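Cluvo head recorder, reviewed after a month of shelf work
By Emiko Katayama, June 2019

We bought the Cluvo from Ganonance to record people stocking shelves by hand. The recordings train our arm, Jibrin, to place cans and bottles. The kit is a head strap with a camera, a battery pack for the belt, and software that marks left and right hand in each clip. Most of our tasks use two hands on a white surface, with tall green beer cans in columns and glass bottles close by.

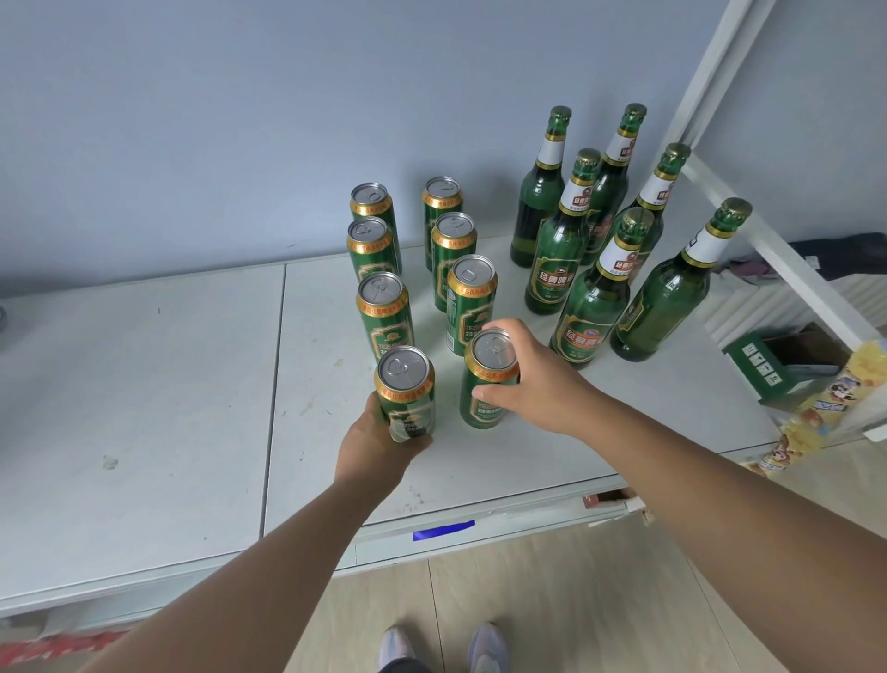

What went wrong

The hand labels swap. When both hands come close together over the shelf, the software sometimes trades left for right and keeps them traded until the clip ends. It gives no warning. We had 309 clips before Adesuwa Shehu noticed that Jibrin was crossing its grippers in front of a row of cans. She stopped the arm by hand. It had already pushed one can off the shelf.

She went back through everything and found the swap in 80 clips. Starting with the hands apart helped a little, but the reach itself still brings them together, and a can lying on its side among upright ones usually needs both.
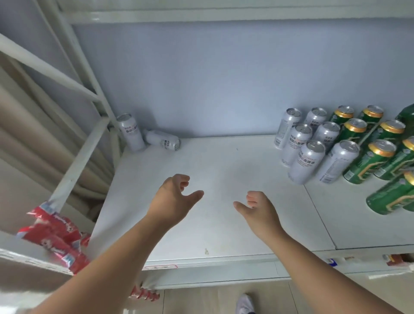 Ganonance support answered in two days and sent a firmware update. We have seen fewer swaps with it, but it did not fix them. Old clips have to be relabeled one at a time, and there is no batch tool. We now run every new clip on the simulator before it goes near the arm, and the arm is held to low speed for the first run.

The rest of it

The picture is sharp enough to read most labels. The strap is comfortable for an hour, less with glasses. The battery lasts a morning. Export is slow - start it before lunch.

We also tried the Trader, which costs more and weighs more. It lost track of hands too, but it flagged the clip when it did. For an arm that works near people, I would pay for the flag.

Two stars out of five until the labels can be trusted. If you already own a Cluvo, check your old clips by eye before you train on them.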